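Wamska Economic Diversification Program
Progress report to the Rudasik Fund, period ending September

The provincial council adopted the program's new charter on Thursday, after a debate in which everyone agreed with it at length. The Economic Policy Unit now answers to the governor's office and no longer to three ministries, two of which have yet to notice.

Spending stands at 260 thousand against a grant of 558 thousand. The gap is mostly the Curncombe free zone, where the land transfer still lacks one signature. We have been told the signature is imminent – we were told this in the last report too. 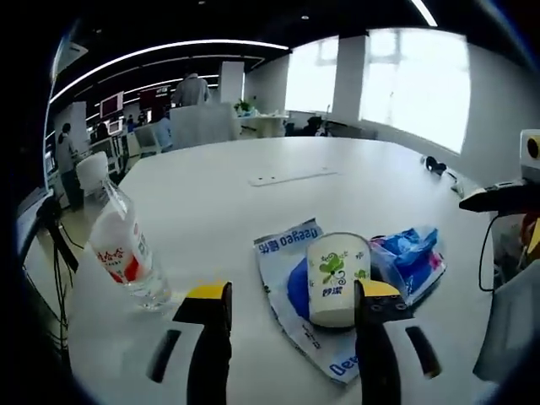

Subsidy reform is moving faster. The Goel review of fuel pricing went to the council in draft, and 8 of its 20 recommendations were accepted. The other 12 were "welcomed," a word we have learned to translate.

Kuldeep Vishwakarma has taken over the revenue workstream and has asked for the tax rolls in a format that can be searched. The request is with the registry.

Next period: final text of the Goel review, a hiring plan for the unit, and the Curncombe signature. We request that the second payment be released on the original schedule.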